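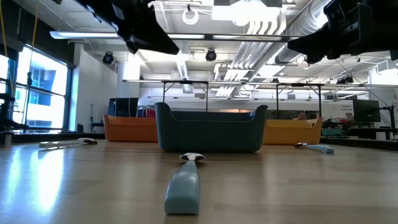 Wednesday update from the gripper comparison, and I'll apologize now for going on a bit, I've been saving this up!

The pointed fingers stayed on both arms this week. I was fond of the Hevine pads (so soft, so forgiving) but they kept shoving a spoon along the table before they got hold of it, and a glossy tabletop does you no favors there.

Utensils into bins sounds easy until you try it. The thick blue-gray handles are lovely to grab. The metal heads are shiny, and with the window on our left the camera has opinions about them all morning.

Mojtaba Babaei asked what we run. It's the Predgate controller, with the closing speed turned way down. At 300 grams of grip the handle still twisted a little on me, so I went up a touch and have been happier.

Best set so far was 8 out of 9, and the miss was a spoon on the rim of the green bin, so close!

Bijan Alipour is lending me his Rostami fingertips next, bless him. More when they're on.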